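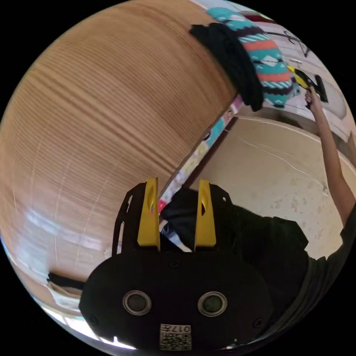
有读者来信说,他们站里的聚苯乙烯泡沫每次装满一车,过磅却只有一点点重量,运费比材料的价钱还高,问 Vedeck 冷压机能不能把这个问题解决一部分。

五月 | 文:Drisotia 设备编辑部

我们的回答是可以,但是先要看材料的种类和清洁程度。Vedeck 是 Drisotia 为中小型回收站设计的螺杆式冷压机,用来处理白色的发泡聚苯乙烯(EPS),例如家电包装的衬垫、鱼箱和保温板的边角料。机器先把泡沫打碎,然后用螺杆向前推进,在出料口压成连续的方形料条。整个过程没有加热,所以车间里不需要安装专门的排烟管道。粉尘还是有的,料斗上方的集尘罩属于标准配置。

主要数据

整机重量:1,983 公斤(包括料斗,不包括输送带)
单个托盘的满载重量:427 公斤
破碎轴数量:2 根
供电:三相,需要单独的开关

上面的托盘重量,是用干燥的家电包装泡沫在我们自己的车间里称出来的。鱼箱比较湿,压出来的料条会重一些,但多出来的重量是水,买料的工厂会扣除。请不要用湿料的数字计算收益。

适合和不适合的材料

白色 EPS 可以直接投入。带胶带和标签的泡沫,请先把胶带撕掉,少量纸标签影响不大。发泡聚乙烯(就是比较软、可以弯曲的那一种)请不要放进来,它会缠在破碎轴上,清理一次需要半个上午。挤塑板能不能压,要看厂家和密度,建议先寄一小袋样品给我们试。旧建筑里拆下来的保温板可能含有阻燃剂,必须按照当地的规定单独存放,不能和包装泡沫混在一起销售。

安装和使用

地面要平,能够承受机器的重量。出料方向请留出足够的空间,料条会自己往前走,到一定长度以后折断,工人再把它码到托盘上。第一次开机时,先空转几分钟,听一听轴承的声音,再慢慢加料。压力由出料口的夹板调节:夹得太松,料条容易散开;夹得太紧,电机的电流会升高,控制柜会自动停机。我们建议从中间位置开始,每次只调一格。

刀片可以翻面使用一次。换刀之前一定要切断总电源,并且挂上锁。

客户的情况

Zenetti 物流园从去年开始使用一台 Vedeck,第一个季度送出近 658 个托盘的料条。他们原来把泡沫装在大网袋里露天堆放,刮风的时候很麻烦。Cervantes 鱼市场的情况不一样,他们在机器前面加了一个沥水架,鱼箱在上面放一夜,第二天早上再压。市场方面对效果基本满意,只是觉得集尘袋换得太频繁,这一点我们正在改进,新的集尘袋容积会大一些。

交货和配件

交货时间按照订单的顺序安排。价格里包括一套备用刀片和现场调试,不包括卸货用的叉车。输送带、沥水架和磅秤可以另外订购。如果您的料斗位置比较高,请在询价的时候写明,我们会把踏步平台一起报价。

读者留言(3)

泡沫站老手:我们用的是热熔机,块子更密,但是味道确实大,邻居投诉过两次。冷压的料条卖价会低多少?这个希望写一下。

Drisotia 回复:每个地区不一样,要看买家的生产线。有的工厂更愿意收冷压料,因为没有经过加热。请您先问一下买家。

城北回收:彩色泡沫能和白色的一起压吗?我们这边彩色的不多,单独放又占地方。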